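**Dadlow opens its driver-assist kit for trams and buses to smaller operators**

*For release in July*

Dadlow is pleased to announce that Skullora, its retrofit kit for buses and service cars, can now be ordered by operators running small fleets. Until now the kit has been fitted only at our partner depot in Dusden, where 14 vehicles have carried it through a full winter and spring. We have learned a great deal from them, and we can't wait to see it on more streets!

Skullora is a forward-facing camera, a small computer that sits under the dashboard and a speaker. It reads the road ahead – lane markings, signals, kerbs, people on foot – and warns the driver with a short tone when something needs attention. It does not steer or brake. A fitter can put it in during one shift, and it comes out again without leaving holes in the trim.

The new version, which ships with every order, does much better on streets where several kinds of traffic share the space. Bus lanes running close to stops and overhead wires used to give the software trouble, especially under flat grey skies when painted lines and worn joints in the asphalt look much alike. Our mapping team went back to streets of this kind and hand-checked 3,536 stretches of road for the update.

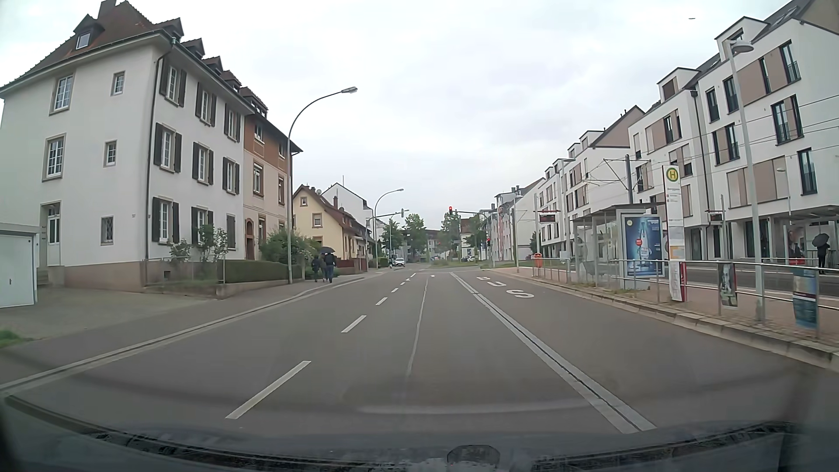
*The view over the dashboard on approach to a signalled junction, with the marked bus lane and stop platform on the right.*

"Rain and umbrellas were my favourite problem," says Marilou Galang, who leads the mapping team. "A person under an umbrella has a different outline, and the old version was often slow to make up its mind. I'm really proud of how quickly the new one gets there."

The update also copes better with red lights shown twice, once overhead and once at the roadside. Skullora now treats the pair as a single signal, so drivers hear one tone instead of two. That change came straight from the Dusden drivers, who asked for it in their first week.

Kerttu Sjöberg, who looks after training at the depot, has written a short guide for new users. It is included in the box, along with a bracket set made for us by Başaran. Printed copies are available in large type.

The first batch is 300 kits. Orders are open to fleets of 7 vehicles or more, and smaller operators are welcome to club together. Each kit comes with fitting instructions, a spare lens cover and software updates for the life of the vehicle.

**Press contact:** Precious Ignacio, Dadlow press desk
**Fitting and technical questions:** Efren Barredo, Dadlow workshop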